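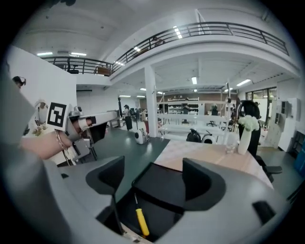
ok week 3 of the Iltell class project thread. typing this between runs so bear with me

1/ Task for our group is "pick up the thing, put the thing in the other place." Sounds dumb. We've been at it since 9 and we have 14 demos we'd keep. The goal is 1,000 by the end of June. lol

2/ For anyone new: we don't have arm time yet. Berge group has the arm till Saturday. So all the demos are by hand with the grippers, squeeze, move, let go, and the policy learns from that later. In theory.

3/ Things I have learned about holding a gripper for three hours:
- elbow in
- go slower than you think
- slower than that
- don't talk while you're recording, you start gesturing with it

4/ Marker stuff. If you tilt your wrist too far the black and white square turns edge-on and tracking just gives up. We lost a whole batch yesterday before anyone looked at the log. 87 episodes, maybe 17 usable. I was not in a good mood

5/ Verna Lindqvist (she teaches the class) came by and watched me do one pick. Just one. Said "you're correcting at the end every time." And yeah. I come in too far left, then nudge. Every single demo. So the model is going to learn the nudge too. great

6/ Redid the grasp with a wider approach. Feels weird but the finger tips come in square now. Will post the plots if they look any good

7/ somebody asked what's on our parts list. Short version:
- two grippers
- printed markers on stiff card (paper curls, dont use paper)
- screwdriver, always
- spare finger pads
- a notebook bc the spreadsheet keeps getting "fixed" by people

8/ Naming files. Please. If you're in this class and reading this: group, task, date, number. Not "test_new_REAL". I opened a folder called "good ones maybe" this morning and it had calibration clips in it

9/ Question from the Udstead people on here: do you sync the two grippers or record separate? We sync. Big obvious move at the start, both hands, then line up on that. There's a nicer way with timestamps but ours drifted and I don't have time to find out why before the demo day

10/ Two-person handoffs are way harder than I expected btw. You'd think humans would be good at handing each other stuff. You both slow down and wait for the other one and then both let go. Dropped it four times in a row. We wrote "receiver closes first, giver counts one, opens" on the whiteboard and it got better right away

11/ Lunch. Back in a bit

12/ Back. Lighting note for whoever takes the afternoon slot: do a few throwaway clips first and look at them before you start a real batch. The window side gets brighter after lunch and our morning exposure setting is not great for it. I changed it, wrote it in the notebook, page is folded

13/ Trained a tiny model on yesterday's leftovers just to see if the pipeline runs end to end. It runs! It is terrible! It closes the fingers at the right time and roughly a hand's width from the object. Still counts as a milestone, I'm taking it

14/ What's next: finish the single hand set, then handoffs, then the messy table version w/ stuff moved between every take. Havex group already did messy table and says shuffle MORE than feels reasonable. They had theirs basically memorizing one corner

15/ Also need one more person for the evening slot. You don't need to code. You need a steady hand and the ability to do the same thing a lot of times without getting creative. DM me

16/ Loose screw on the second gripper again, same one as last week. Going to try threadlocker. If anybody has opinions on which kind for plastic parts pls say so before 4, I'd rather not melt a housing

17/ ok going back in. Count update tonight if my wrist still works

18/ (edit, can't edit, so: number 4, the 87 was before we tossed the double recordings, so the real number is even worse. fine)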